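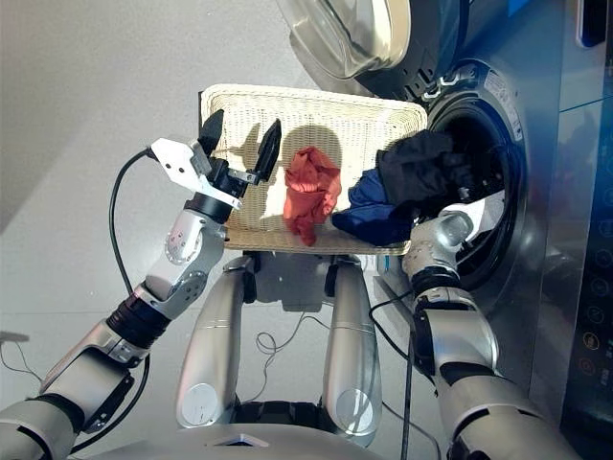 ## Can they do the washing yet?

**Mallet**
Loading is the bit I'd have bet against a year ago. A basket tipped to the door, one arm in the drum, dark things going in. My question is whether you'd leave it to get on with a whole wash day.

**Flitlow_9**
No. Loading is the easy end. Sorting is the job. There's a red cloth in with navy and black, and I'd want that on its own the first time.

**Mallet**
Depends how old the cloth is. Mine all go in together at 30.

**clirkau**
I do the linen for a guest house, 171 sheets a week in September. A person fills a drum in under a minute. Show me one of these with a wet king-size sheet and I'll listen.

**Flitlow_9**
Wet is where two fingers struggle, I think. Socks stuck to the back of the drum as well.

**brollura**
Disagree with both of you. It doesn't need to be quick at home. If it takes 40 minutes while I'm at work I don't care.

**clirkau**
You'd care at the price. I paid 1,999 for our last machine and that was hard enough to get past the owner.

**brollura**
Fair. I'd pay 400 for something that only emptied it and hung things up.

**Mallet**
Hanging up is harder than loading. Pegs.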